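**FOR IMMEDIATE RELEASE**

12/11/2022

# Pinholm puts out a small plain box for people who mail small things

Hi, I'm Shuk-fan Chang, and I run Pinholm, a packaging shop that has spent most of its life selling other people's boxes. As of this morning we sell our own! It's called the Tustis, it's brown, it's corrugated, it folds up without tape, and I've been talking about it at dinner for so long that my family asked me to please just announce it already.

So I'm announcing it. The Tustis is a little mailing carton made for the kind of thing you sell one at a time: a bar of soap, a pair of earrings, a spool of good thread, a pocket-size notebook. It ships flat in bundles of 60, and a bundle costs $70. You fold it, you fill it, you tuck the lid in, you write the address on it and off it goes.

I wanted a box that sits nicely on a table while it's still open. That sounds like nothing, but if you've ever tried to pour tissue paper into a carton that keeps slumping over while you hold the lid with your chin (I have, many times, usually in December), you'll know what I'm after.
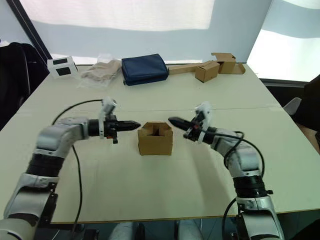
## Why we made one

Most of our customers work from a kitchen table or a spare bedroom. They come in for 20 minutes, pick up mailers, and tell me what's bugging them. For a long while the number one complaint was size. The small cartons we carried were either too tall, so you paid to ship air, or so flat that anything with a lid wouldn't go in.

The number two complaint was tape. People run out of it late at night. They lose the end of it. One customer told me she'd bought three rolls and couldn't find any of them, and I believed her, because I'd done the same that week.

We drew the first Tustis on the back of an invoice and then sent proper drawings to Brunet, who cut our board. They were patient with me — I changed the tuck flap more times than I'd like to put in writing. The one we settled on has a bit of grip to it when you push it home, and you pull it back out with a thumb.
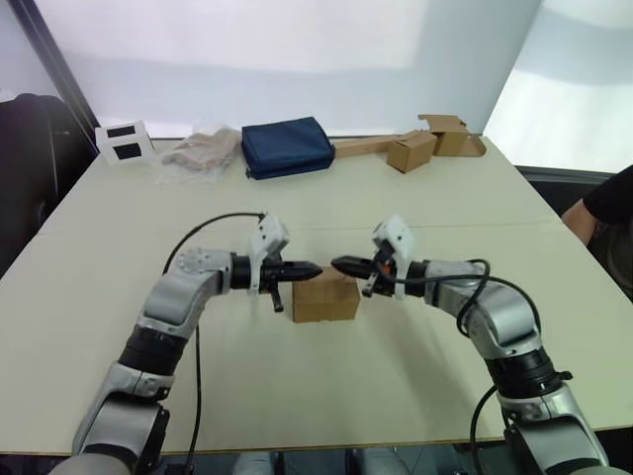

*The small brown carton on the packing table, closed.*

## How it goes together

There's a short sheet in each bundle, but I'll give you the gist:

- Bend every crease once before you start. Do the whole stack if you've got the evening for it.
- Stand the sides up first and leave the lid alone.
- Fold the inner flaps in over the side walls and press down at the corners.
- Fill it from the open top.
- Tuck the lid last, starting at one corner and working across.

My best tip is to clear a real patch of table before you begin. I push everything to the far edge, pouches and bags and whatever else I mean to pack that day, and keep the front half for folding. It's a dull habit and it's made me so much faster! A pale tabletop helps too, for the same reason you want a pale cutting board: dropped earring backs show up.
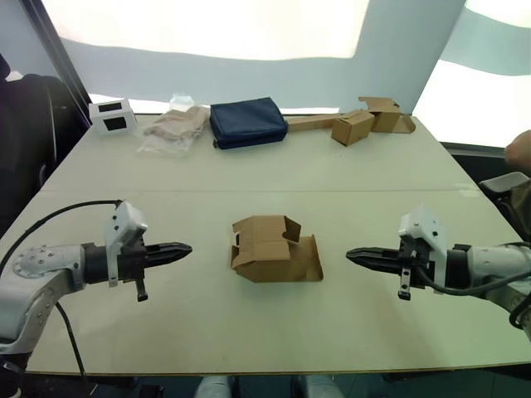

The other thing I'd say is don't fight the middle part. There's a stage, after the first side is up and before the last flap goes over, when it looks like you've wrecked it. You haven't. Keep a hand on the standing side, bring the next flap around, and it squares up.

## What's next

Our opening run is 249 bundles, all at the shop now. A second run is booked, and if you're a store that wants more than a handful, please call before you drive over.

We're also bringing out a bigger carton early next year, named Risport, for mugs and candles and folded shirts. It uses heavier board, and I'm still fussing over the lid. I have 400 blank sheets of that board stacked in my hallway at home, so believe me, I'm motivated to finish.

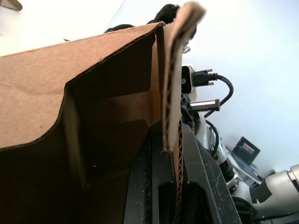 *Corrugated board up close, with the fluting showing along the cut edge.*

## Getting hold of some

You can buy Tustis bundles at the Pinholm counter, or order by phone and we'll set them aside under your name. Single boxes aren't for sale, but ask at the counter and I'll fold one for you to try with whatever you're mailing. Bring the thing itself if you can — guessing from memory is how people end up with the wrong carton.

Press folks: I'm happy to send a flat sample. Ask for me, Shuk-fan, at the shop. If the line's busy, leave a message and say which paper or site you're with.

\###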